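Karbridge Community Help > Clubs and Competitions > Football (Soccer)

How does our league ladder split teams on equal points? Losing my mind a bit

Posted by centrehalf_retired, February 2019

Hi all, hoping somebody who has been around the Karbridge district comp longer than me can sort this out. I look after an over-35s side (I also play when the knees let me) and we finished the first half of the season level on points with Vesteck Rovers and Orlandini. Three teams, same points, and only two spots in the top group for the second half.

The ladder on the website has us third of the three. Fair enough, our goal difference is worse than Vesteck's by 4. But we have the same goal difference as Orlandini, we've scored more than them, and we beat them away in November in that horrible wind. So by any method I can think of we should be sitting above them. I've been following football since I was a little tacker and I have never seen a table done this way.

I rang the league number and got the voicemail. I went through the handbook twice. The bit on tied points says positions are decided "on the record between the clubs concerned" and then goes straight on to the colour of the away socks. Is that just head to head? And if it is, how does it work with three clubs instead of two? I've had a go at it at the kitchen table with a pen and I get a different answer each time.
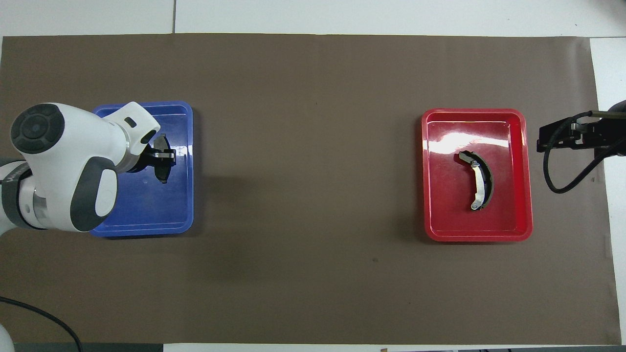 The other thing that's bugging me is the forfeit. Orlandini were given a 3-0 win when Cemeo couldn't get a side together in the school holidays. Does that 3-0 go into goal difference? If it doesn't, then they drop below us and there's no argument to be had. The ladder doesn't say whether it has been included.

I'm not trying to get anybody in strife, I just want to know before I go and make a goose of myself. The blokes are asking me every training session and I'm running out of ways to say "dunno". Cheers in advance.

goalkick_gran

Oh I feel for you, we had exactly this a few seasons back in the women's comp! It's a mini-ladder. You take only the games that the three tied clubs played against each other, forget everyone else exists, and make a new little table out of those. Points first, then goal difference in just those games, then goals scored in just those games. If that still leaves two of you level, then it goes back to goal difference over the whole season.

So your win over Orlandini helps, but it's not the whole story, because what both of you did against Vesteck counts as well. Say you lost to Vesteck and Orlandini beat them. Then all three of you have one win and one loss and it comes down to the goals in those games. If you lost to Vesteck by a few, that'd be what has put you at the bottom, even with the win in your pocket. You didn't say how you went against Vesteck (I have a feeling it wasn't great, or you'd have mentioned it, sorry!!).

The part that catches people out is what happens once one club is separated. In our comp, if the mini-ladder puts one club clearly on top, you start again with the two that are left and look only at the game between them. I think the men's and the over-35s use the same rule but I wouldn't swear to it. If they do start again, and Vesteck come out first, then it's you and Orlandini alone and your win in November puts you through. Definitely worth asking that exact thing when you finally get a human on the phone.

The forfeit wouldn't matter for the mini-ladder at all, by the way, as it was against Cemeo and they're not one of the three. It would only come in at the last step. From memory a forfeit does count as 3-0 for goals in Karbridge. It's in the back section, under fees and fines of all places, next to the bit about the $598 bond.

Do your sums on paper with the results written out in full, home team first. I try to do it in my head every year and I always end up giving someone a point they didn't earn.

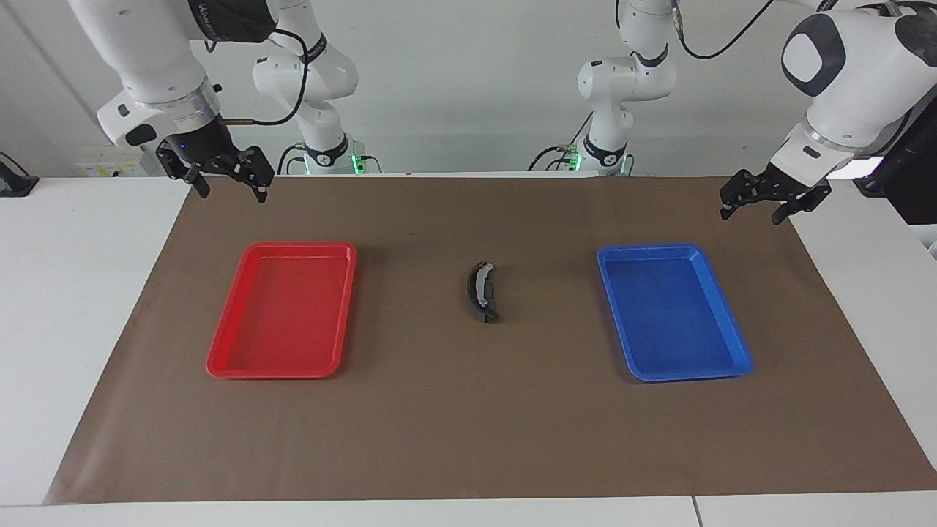 Red tray on the left, blue tray on the right, both empty.

Good luck, and let us know how you get on! I love a ladder dispute, as long as it's someone else's.

offside_again

its goal difference mate. always has been. same as the premier league on telly. if your third your third

twelfthman_karb

I have to disagree with the post above. The Premier League does use goal difference first, but our comp hasn't since they rewrote the handbook, and a lot of people still go by the old one because it's the one that comes up when you search. Check which copy you've got. The old one has the tie rule on page 17 and it does say goal difference. The wording you quoted, "on the record between the clubs concerned", is from the newer one, so you're reading the right book and goalkick_gran has it pretty much spot on.

Where I'd be careful is the starting again part. I play in the over-35s as well, and I remember it being argued about at a pre-season meeting. My understanding is that they do NOT start again. They make the one mini-ladder and read all three positions straight off it. I could be wrong, it was a long meeting and the heater was broken, but that would fit with what you're seeing on the website. The ladder program doesn't get it wrong very often as long as the results have been typed in properly.

Which brings me to what I'd check first. Go into the fixtures page and look at your own results one at a time. We had a 2-1 win in as 1-2 for most of a season and not one person in our club picked it up until the end of year barbie. If your November game has been put in backwards it would explain the lot. Mind you, it'd knock your points as well, so if your points total looks right then that's probably not it.

If you want to lodge a query, use the form and don't muck around with the phone. You need the match number (it's on the team sheet, ours was 1726 the last time I had to do one) and the name of whoever signed for your club on the day. You've got up to two weeks after the ladder is marked final, and going by the website it's still provisional, so you've got time. Put in the one thing you want answered and leave the wind out of it.

centrehalf_retired

Thanks both, that's a huge help. And thanks offside_again, I suppose. Yes, we lost to Vesteck, 4-0, which I was hoping not to have to bring up. And Orlandini did beat them, so it's the one win each situation and our goals are rubbish. That explains why I kept getting a different answer, I was leaving that game out half the time.

Results on the fixtures page all look right. I'll put the form in tonight and ask about the starting again bit, even though with Vesteck's goals against us I can't see it getting us past the both of them. Will post here when they write back.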